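Evulent Slatted Aluminum Worktable, Bench Height

Item no. 1388
Sold by Karagiannis Bench & Fixture
Page updated 01/02/2021

Overview

The Evulent slatted worktable is a long bench for computer repair, teardown and assembly work. The top is made of parallel aluminum slats with a narrow gap between each one. A full-size desktop tower can be laid on its side with the panel off, which puts the motherboard face up and leaves the memory slots, CPU socket and drive cage open from above.

The slats carry a T-slot on the upper face. Clamps, stops, lamp posts and arm bases bolt straight to the top with standard T-nuts, so there is no drilling. Loosen the nut, slide the fixture where you want it, tighten it again.

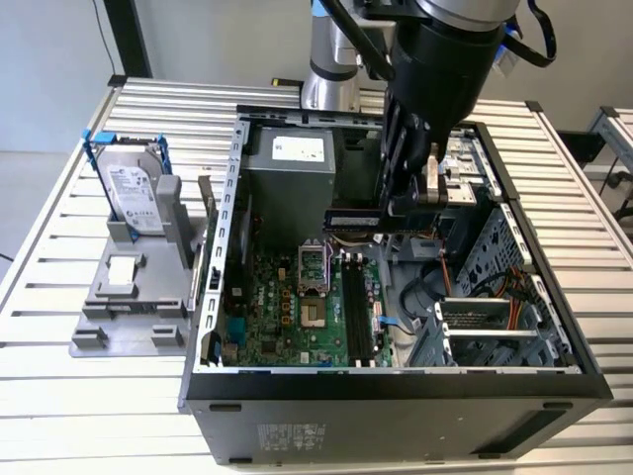
Memory work on an open tower, slatted aluminum top.

Specifications

Top: extruded aluminum slats, clear finish
Load rating: 200 kg, evenly spread
Table weight: roughly 115 lb without fixtures
Legs: steel, with leveling feet
Grounding: one threaded stud on the rear rail
Shipping: two cartons, by freight

Working on the table

Most desktop cases can be set directly on the slats. If the case has rubber feet on one side, turn it so the flat side is down, or put the Henix mat under it. The mat is thin and will not raise the case much. It also keeps small screws from dropping through the gaps. Without the mat, a loose screw will usually end up in a slot or on the floor, so we suggest a magnetic dish for case screws and standoffs.

Bare aluminum conducts. Never power up a loose board on the slats. Boards mounted in a case are fine, but unplug the power supply before you reach in, and connect your wrist strap to a grounded point. The stud on the rear rail takes a ring terminal. The strap and cord are not included.

For memory, open the latches first and line up the notch before pressing the module down. Keep the case from sliding while you press. Two Comis side stops set against the long edge of the case are enough for a tower. Push them up snug and do not overtighten, as thin side rails on older cases can bend.
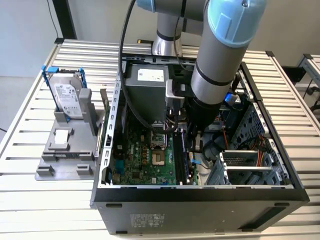 Tie back front panel and drive cables before starting on the board. A hook-and-loop strap through the drive cage works well and comes off without cutting. If the processor is out, keep tools and cable ends away from the socket, and put the plastic cover back on if you still have it.

Cleaning

Wipe with a damp cloth and mild soap. Vacuum the slots with a brush nozzle. Do not use steel wool or alkaline degreasers, which will dull the finish. Thermal paste comes off with isopropyl alcohol.

Accessories

Henix bench mat, gray
Comis side stops, pair
Comis T-nut pack
Replacement leveling feet, set of four
Lower shelf, steel, $145

Ordering notes

Assembly takes two people and a 6 mm hex key, which is in the box with the legs. Check both cartons for damage before signing for the delivery. Custom lengths can be quoted on request but cannot be returned once the slats are cut. Stops and mats from the older Evulent bench fit this table. The older lower shelf does not.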